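# The table at number 779

I bought my first proper table at the age of forty-three, and I'd like to tell you about it at some length, so do put the kettle on.

Up to then I had eaten off other people's. There was my nan's drop-leaf (one leaf dropped whenever it fancied), then a run of landlords' tables with wobbles, and for three years in Wendstead a door on two trestles, with the hole for the handle still in it. You learn to put your plate somewhere else. I was fond of that door. My sister wasn't, and when she came for Easter she ate her lunch on the sofa with a tray on her knees and a look on her face.

So I went to an auction. I'd never been to one! The saleroom is Rocha, out past the station in an old dairy, and they run a general sale every month where the good furniture goes at the start and the boxes of saucepans go at the end. I'd left a deposit, been given a paddle, and read the catalogue so many times that I could have recited it. Lot 779 was down as "kitchen table, light finish, some marks". That was the whole entry. The lot before it was a stuffed pike and got two paragraphs.

I'd seen it at the viewing, mind. You're allowed to crawl about at viewings, and everyone does – there were grown adults flat on their backs under sideboards with torches. I'd read somewhere that you should push a table at one corner and see if it answers back. I pushed. It stayed put. I measured it against a bit of string cut to the width of my kitchen door, minus a thumb, and it seemed fine.

What I hadn't understood about auctions is how fast they go. You imagine long silences and raised eyebrows. In real life the auctioneer gets through a lot in the time it takes to find your glasses. By the time I'd got my paddle up we were already at forty pounds, and there was a man by the radiator who wanted it too. We went up in fives. My ears went hot. At eighty-five he shook his head and went back to his crossword, and I sat there feeling as though I'd won a horse.

Then came the buyer's premium, and the VAT on the premium, and a chap with a van. Budget for the van, is my advice, because I didn't.

And of course it wouldn't go through the door. The string had been right about the width and had nothing to say about the turn at the bottom of the hall. We had it on its side, on its end, and at one stage halfway up the stairs, and in the end the legs came off with a spanner from next door. I found a little paper label underneath saying Werkel, with 1043 written after it in pencil. I've asked at Rocha and in two antique shops, and all I've had so far is shrugs. If you know anything about Werkel tables, please write in. I mean it.

I've become a bore about looking after it. I tried three sorts of polish and went off all of them. The first smelt of lemons and the second went streaky, and the third, a tin of Zerier wax that cost more than my shoes, made the newspaper stick. Now it gets a damp cloth and then a dry one, and that seems to do. Hot pans go on a folded tea towel. Red wine gets mopped up at once, whoever is in the middle of whatever story.

The real change is how much more I'm in the kitchen. I used to eat standing at the worktop with the radio on. Now there's a jigsaw going most weeks (the current one is a harbour, 3000 pieces, nearly all of them sky), and people who pop in for five minutes sit down and sort edges until it's dark. My sister has been back twice. She says it's a bit big for the room. She had seconds both times, though, and she's asked when the next sale is, as she's after a wardrobe. 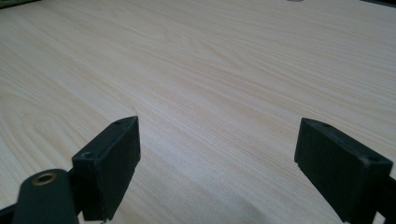

*A pale tabletop with plenty of grain to look at.*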